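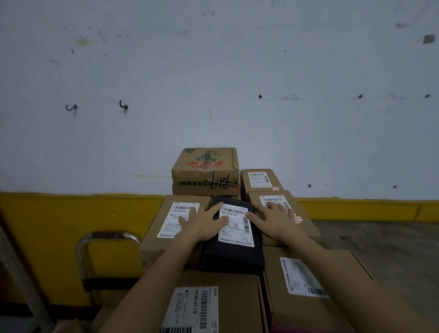 4. Teaching the two-arm pick

4.1 What the students set out to do

The Humow project began as a 12-week course unit at Umwood, and the autumn group had already given us a working base: two arms on a fixed post, a depth sensor above them and a simple planner that could lift one box from a bare table. It was a lovely piece of work, and the group that took it over in January wanted to push it straight into harder ground, namely a pile. Parcels in a pile lean on each other. They share weight, they hide each other's edges, and the one you want is often wedged between two that you would like to leave alone. The old planner had no idea what to do with any of this.

The team of six settled on learning from people. A person faced with a mixed heap will usually put both hands on it before moving anything, and the placing of the hands says a good deal about what is going to be moved and in which direction. We wanted that first contact as our training signal. Everything after it (the lift, the turn, the setting down) was left to the planner inherited from the autumn, with small changes to its speed limits.

4.2 Marking the contacts

Each demonstration was cut down to a short run of pictures from head height, and one picture in each run was chosen as the contact picture. In it the students marked the parcel being handled, the place of each palm and the parcels it was touching. Hands cover labels and edges, so the outline of the handled parcel was drawn by eye where it was hidden, and a second student checked it without seeing the first outline. Where the two disagreed badly they sat down and drew it again together, which led to some very lively arguments about where a cardboard box ends once its corners have gone soft.

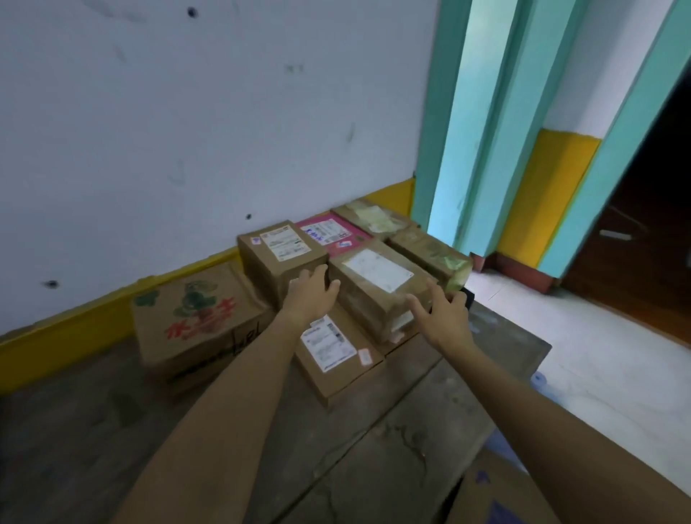 Why mark both hands if one of them is only resting?

A resting hand still carries information. It may be steadying a neighbour or feeling for movement, and when we dropped it from the training data the network began to offer left and right contacts that could not have held a parcel between them. Keeping both hands in, as a linked pair, cured most of this.

The marks for each pair were stored as two points and a line joining them. The line turned out to be the most useful part! Its angle against the long side of the parcel let us sort the demonstrations into end holds, side holds and corner holds, and the corner holds were where the learned model did much better than the old planner. Mariann Szűcs suggested adding the slope of the parcel's top face as a further input. We tried it on a Friday afternoon expecting very little and kept it in every later version.

4.3 Training and first trials

We trained on 300 demonstrations. The network is small, and a full run fits comfortably into a lunch break on the teaching lab's machine, so the students could try an idea in the morning and argue about the result the same day. We think this mattered as much as any choice of network. Pads for the arms were the soft Sumia type, chosen for their grip on dusty cardboard, and the wrist mounts were cut in the Mladenović workshop to a drawing the students made themselves.

Thin parcels were the weak point. With a thick carton there is plenty of side wall to press on, and a small error in depth does no harm. With a flat one the pads must meet a narrow edge, and the corner hold becomes the natural choice.

Figure 6. A corner hold on a flat parcel: one hand at the upper-left corner, the other pressing at the lower right.

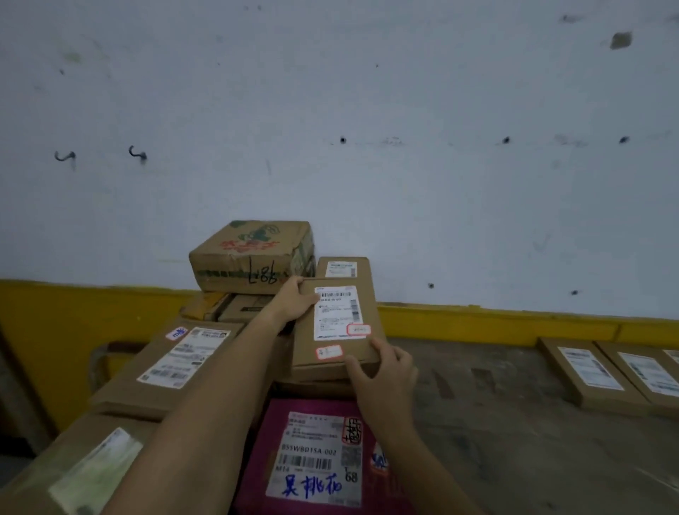 The model picked up this diagonal pattern early in training, before it had learned anything sensible about thick cartons, and we were delighted to see it. Its placing of the lower contact was less sure, often landing on the face of the parcel a little way in from the edge. Rounding the pads helped. So did a rule in the planner that slides the lower contact outwards until the depth sensor reports a drop, although the rule fails when the next parcel lies at the same height.

Soft mailers remain unsolved. They fold under the pads, and the outline marked in the contact picture no longer fits once pressure is applied. We left them in the training set and report them separately in Section 5.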